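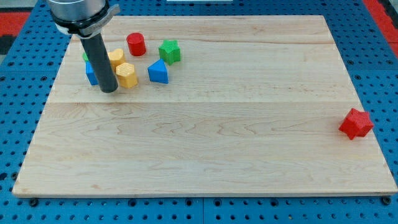
Placa de bordo em lamelas coladas, sobre bancada perfurada

Madeira maciça: novos prazos e entrega de abril

A entrega de abril da serraria Žukauskas chegou completa e já está arrumada no armazém de Callon. São 300 placas de bordo e faia, quase todas em lamelas coladas, e um lote menor de carvalho em prancha. Os sócios que fizeram reserva podem levantar o material às terças e quintas, das 9h às 17h, mediante apresentação do talão.

O carvalho vem com mais humidade do que o habitual. Recomendamos deixá-lo empilhado com ripas, em local coberto e arejado, antes de qualquer corte à medida final. O bordo pode ser trabalhado de imediato. Quem o quiser para tampos de cozinha deve aplicar óleo nas duas faces e nos topos – uma placa oleada só de um lado acaba por empenar.

O óleo Dikby, que vendíamos em latas de cinco litros, deixa de existir nesse formato. Passamos a ter apenas a lata de um litro. A cola Jisine mantém-se, com o mesmo preço, e há de novo stock da versão de secagem lenta, que faltou durante o inverno.

Sobre os restos: as aparas e os cortes com menos de 20 centímetros continuam a ser gratuitos e estão na caixa junto ao portão. Pedimos que não deixem ali madeira pintada ou envernizada. Parte do conteúdo vai para aquecimento e a madeira tratada não pode ser queimada.

As reservas para a entrega de outono abrem na próxima semana. O formulário está disponível ao balcão e deve indicar a espécie, a espessura e o número de sócio. A referência desta encomenda é a 587. Não aceitamos alterações depois de enviada a lista à serraria – no ano passado houve várias, e o camião saiu com duas semanas de atraso.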